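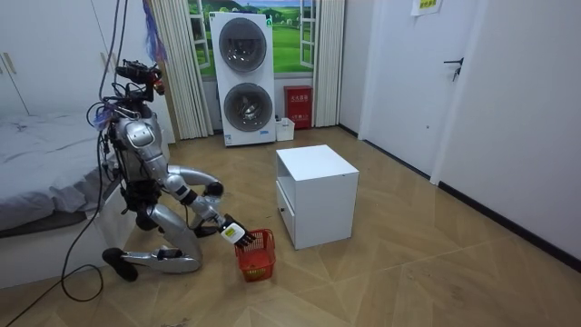
2019-11-21

Basket task all day, kneeling variant. Started at half past eight with the joint calibration, which took longer than it should have. The right wrist offset had moved again overnight by a small amount, enough that the commanded hand pose and the measured one disagreed at the fingertips. I re-zeroed it twice and got the same number both times, so I kept it and wrote it on the sheet.

Murray Cosgrove drove in the morning and I ran the log. We swapped after lunch. The agreed order for each episode is: reset the basket, kneel, lean, reach with the right hand, fingers over the rim, close, lift, hold for a count of three, set down, open, withdraw. Left arm stays out in front at chest height and is not to touch anything. Murray keeps wanting to use the left for bracing on the cabinet. I understand the reason, but the cabinet is light and slides, and then every episode after that has the drawer in a slightly different place. I would like cabinet position to vary because we decided to vary it.

Notes on the lean. The operator's waist and the robot's waist do not bend in the same place. If the operator leans as a person naturally would, the robot pitches early and the head cameras end up looking at the floor past the basket. The fix we settled on is to bend the hips first, stop, then bring the shoulder down. It feels stiff to do and looks stiff in playback, but the basket stays in the head view for the whole reach. I added a line about it to the operator card.

Notes on the hand. The rim is the only good place to grip this basket. The sides are open slats, and a fingertip that goes into a gap stays in the gap when you try to pull back. We had this four times before ten o'clock. Each time the operator pulled, the basket came along, and the episode was spoiled. Rule as of today: if a finger is caught, open fully, wait, move down a little, then withdraw. Keep the recording running. Murray thinks these should be thrown out. I think a clean recovery is worth having and have tagged them separately so that either of us can be right later.

The glove side needs work. Thumb travel on the operator's glove maps to less than the full range on the robot, so the last part of the close is done by guesswork. I changed the thumb gain after lunch. Better on the close, slightly jumpy on the open. I will look at the filter tomorrow before touching the gain again.

Delay between glove and hand was 219 milliseconds in the morning check. I don't trust it much as a single figure, because the check only measures one finger and only measures closing. Subjectively it was fine when moving slowly and poor when moving fast. Murray moves fast. His episodes are shorter than mine and have more overshoot at the rim. Mine are slow and have long pauses that somebody will have to trim. If the policy ends up with both habits we will know where each one came from.

Count at close of day: 64 kept. Running total for the kneeling set is 427 against a target of 800. At this rate we finish later than I told Ganda we would. I have not written to them yet. I will do it when I have two more full days to divide by.

Cable handling. The overhead bundle has enough slack for kneeling and for a quarter turn, and no more. The floor cable is the one to watch. When the robot comes up from the knees, the foot can come down on it. I have asked Murray to sweep it back toward the bed before every stand, and he has asked me to tape it down. Tape won't hold on this floor once it has been pulled sideways, as we learned in July. Left it as a sweep. It is on the card too, under the hip line. The card is getting long.

Stood up and knelt down far fewer times than yesterday, which helped. Yesterday we stood after every episode because the written procedure from Luloson says to. Today we stayed down for blocks of eight and reset the basket by hand between them. Knee motor temperatures stayed level through the block. The cost is less variety in the starting pose. To make up for it I had the operator shift the shins a little at the start of each block and turn the torso a few degrees one way or the other.

Arthur phoned at three about the file format. He wants finger positions as measured, and we have been sending them as commanded. Both are in the raw logs, so nothing is lost, but all of last week has to be exported again. I started that at six and it was a little over half done when I left. He also asked whether we could label the moment of contact by hand. I said we could label it from the finger current with a threshold and check a sample by eye. He agreed to that, or at least he stopped talking.

Tried one thing at the end that was not on the plan: moved the basket a hand's width closer to the cabinet and repeated the reach ten times. Six good. The misses were all the same miss, with the outer fingers landing short of the rim and the palm pushing the basket away. From the operator's view it is hard to judge the depth with the white cabinet front behind it. Sondia's suggestion of a second view from the side may be the right one, although it gives the operator one more window to look at and I already ignore one of the two I have.

My own knees are sore. The operator station does not require kneeling, but I find I can't do the lean properly in the chair, so I did the afternoon on a folded blanket.

For tomorrow: finish the export, look at the thumb filter, print the card again, check the right wrist offset before anything else and write down what it was before I change it.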